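Planning the Purchase of Equipment for a Home Tidying Robot
Project report, second term
Group: Prudden

1. Why we wrote a budget first

When our group picked household tidying as the topic, everybody wanted to start on the software right away, and I was no different. Our supervisor asked us to wait and to write down what we would need to buy, what we could share with other groups, and what might break before June. I'm glad now that she did, though I grumbled at the time. The work we had in mind was simple enough to say out loud: clothes are lying on a sofa, and the robot should put them in a basket. Finding out what that costs took us a good part of the term, and this report is mostly the story of that.
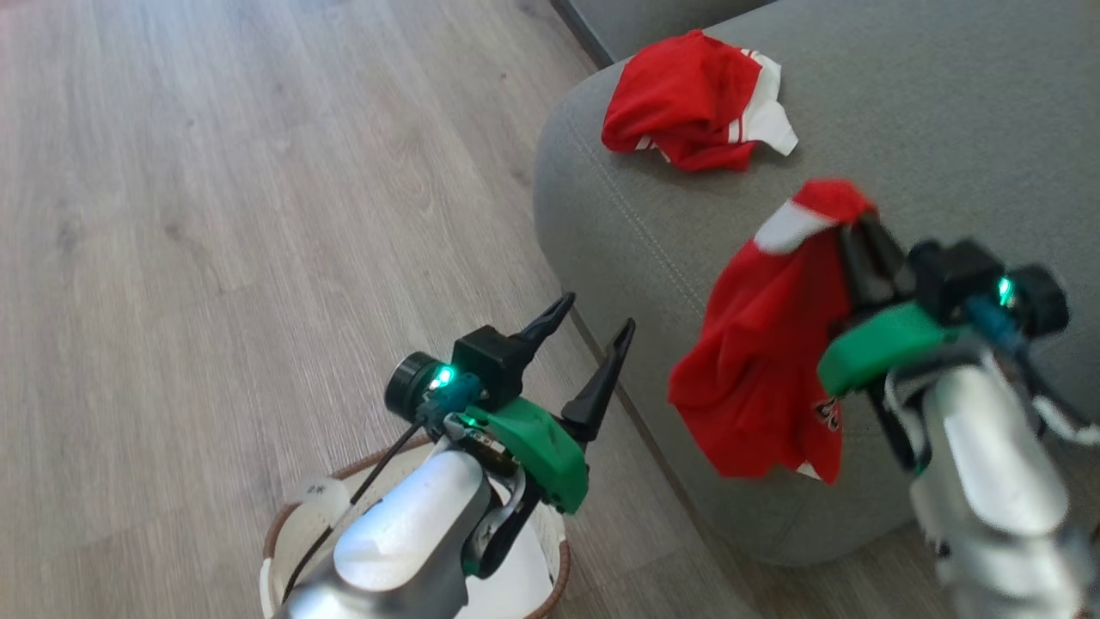
The biggest choice in our plan was between one arm and two. A single arm would have left us plenty of money for spare parts, and for a while that was the version we all liked best. But clothing is soft and hangs in folds, and we kept coming back to jobs where one hand holds and the other one helps. With two arms there is a gripper free and open over the basket while the other one has hold of a red garment at the sofa's front edge, and that was the kind of work we wanted to be able to plan for. So we wrote down two arms, two grippers and a camera for each, and then we had to find the savings somewhere else.

2. What we compared

We asked for offers from two suppliers, Bramero and Iso. Bramero sold the arms as a full set with cables and mounting blocks included, with a delivery time of 13 weeks. Iso sold everything piece by piece, and looked cheaper until we added up the small things (cables, adapters, screws, a second power supply, and so on and so on!). In the end the arms and grippers took 71 percent of our whole budget in the Bramero offer. That felt like a lot to us, but the Iso total came out higher once it was complete, and we would have had to do all the fitting ourselves.

For the cameras we planned one at each wrist and one at the head. We talked for a long time about leaving out the wrist cameras, as they were the easiest line to cross off. What saved them was a very plain point, that bright cloth bunched up between two fingers can hide a lot from a camera higher up, and we did not want to find that out after the order had gone in.

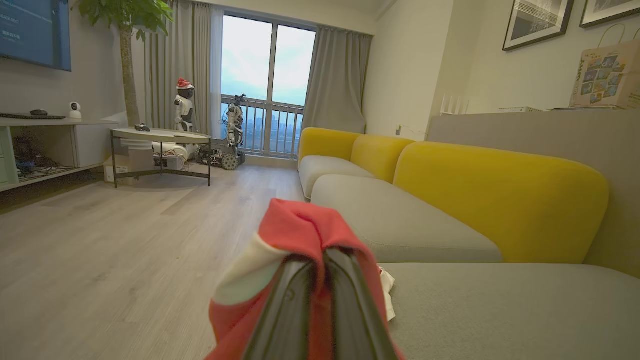
Rekha Thampi read our first draft and wrote back that we had forgotten the consumables completely. Her advice was to set aside 18 percent for finger pads, cables and other parts that wear out, and to order the pads along with the grippers so that we would not pay for shipping twice. She also wondered why we had put in a new computer when the department might lend us one.

We took nearly all of that on board. The new computer came out of the list, and we sent a loan request to the Iyer lab, which has a shared pool of machines that students can book for up to 4 months. The finger pads went in. We did argue a bit over the 18 percent, as it meant giving up the better tripod, but I think everyone in the group has made peace with the cheap one by now.
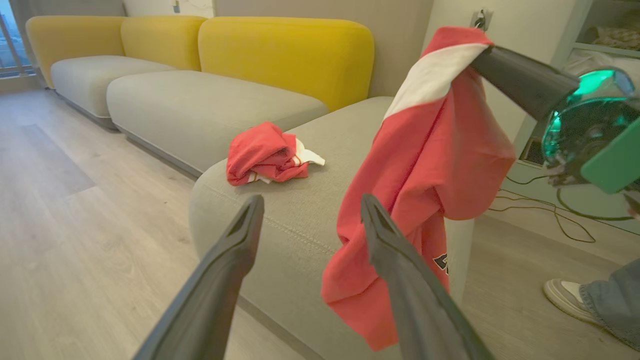 The last part of the budget was for the room itself, and it was the part we had thought about least. Baskets, wall hooks, cable covers for the floor and a set of old clothes in different fabrics cost very little each, yet they all need a line, and somebody has to go and get them. We asked our families for the clothes, which brought that line down to zero and also gave us a much odder collection than any shop would have.

3. What is still open

We have not settled the question of insurance, and the warranty in the Bramero offer does not say clearly whether student use is covered. I have written to them and will add their answer to the appendix. The order form is filled in apart from that and waiting for a signature.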